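Kitchen layout: fridge depth and outlet spacing

millrace_dan
We're redoing the kitchen in a house from the fifties and I have to send final measurements to Grasham, the cabinet shop, by the end of April. The fridge will be a 36 inch French door with two drawers below. The question is whether to leave it sticking out past the counter or pay for the counter-depth version, which costs over 32 percent more at our dealer.
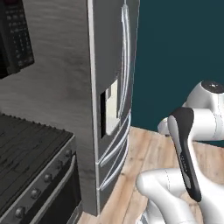
Counters are going in at the standard depth. The aisle to the island is 56 inches at the cabinets, so I lose 6 of that with the full-depth box.

Zorica Nikolaidis
Full depth. You'd still have 50 inches and that is plenty. We gave up the space for counter-depth and now keep a second fridge in the garage.

tallpine
Disagree. It depends on who walks through there. Ours is the path to the back door and everyone clips the fridge. Also check the door swing - if a side wall sticks out past the cabinet, you may not get the door open far enough to pull the drawers inside. 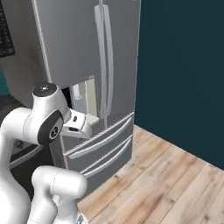

We left a 3 inch filler on the wall side and I would go to 4 if I did it again. Grasham will do that if you ask before they cut.

millrace_dan
The wall is on the right. I'll ask for the filler. Zorica, did you have to move the water line?

Zorica Nikolaidis
No, but the plumber put the valve in the cabinet next to it. Do that. A recessed box behind the fridge means pulling the whole thing out to shut it off.

Eetu Turunen
Separate point. Look at your outlets before the backsplash goes up. My electrician put them all at the sink end and we had cords running across the prep area for a year. 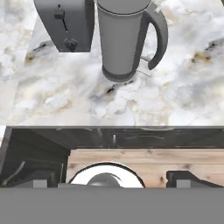 Toaster and kettle side by side on the marble

Both of those draw a lot, so ask for them to be on different circuits.

tallpine
Different circuits is overkill. Who runs both at once?

Eetu Turunen
Anyone making breakfast. It trips ours.

millrace_dan
Adding it to the list. Leaning full depth with the filler for now.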